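Two-arm cell, pre-run check before the gripper comparison
Filled in by: Faisal Lodhi
Date: August 8, 2021
Run numbers: starts at 1108

Hi all! Same checklist as in May, with my comments after each line, because Teodoro told me a page full of bare "OK" is no use to him. Fair enough. The tray job is the one we're doing first, both arms, Girketero fingers before the Saduvance ones.

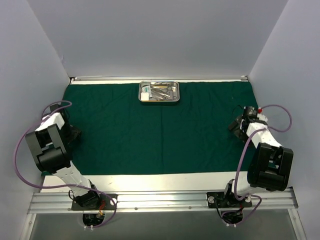
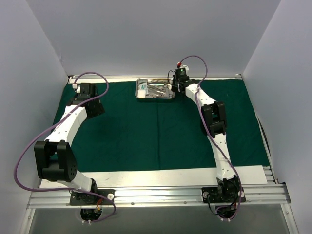
Both arms on the one rail, the tray of instruments at the back of the green cloth.

1. Base plate bolts, left and right
OK. Put the wrench on every one of them and nothing moved. I did the right side twice (I lost my place, sorry).

2. Rail clean, no loose screws
OK. Wiped the grooves out. Please stop resting pens on it!

3. Cables free over the full reach
OK with a comment. I ran each arm slowly through its whole range and watched the purple cable the entire time. The left one swings out pretty wide when the elbow folds, so keep your coffee and your sleeves away from that side. I'd love a shorter cable there, but then we'd lose reach at the back, so I'm leaving it alone until Delia has had a look.

4. Gripper fingers, wear and play
Left OK. Right has a tiny bit of side play when closed. You feel it more than you see it. It's inside the limit, so I'm passing it, but write it down next to the scores — otherwise we'll blame the fingers for something the wrist is doing.

5. Grip force set the same on both sides
Fixed. The left was still on the old profile from the sponge trials. Both now load profile 623. Check this again after you swap fingers, it likes to go back to default.

6. Cloth flat and taped down
Not OK at first, OK now. I pulled it tight and taped the corners. Thin tips catch in a crease so easily, and the forceps are hard enough to pick up as it is.

7. Tray and instruments
OK. Closed tips only, and please count them back in at the end of the day. The cut-resistant gloves are in the top drawer.

8. Emergency stop
OK, pressed it with both arms moving and again with only the right one moving. Both halted right away. Reset takes a while on the Sethi controller, so give it time before you start poking at buttons.

9. Camera view against the saved reference
OK. Matches reference 2218, no need to recalibrate.

Still open: the side play in item 4, and Delia's opinion on the left cable. Teodoro, you can start whenever you like — I'm down the hall until lunch.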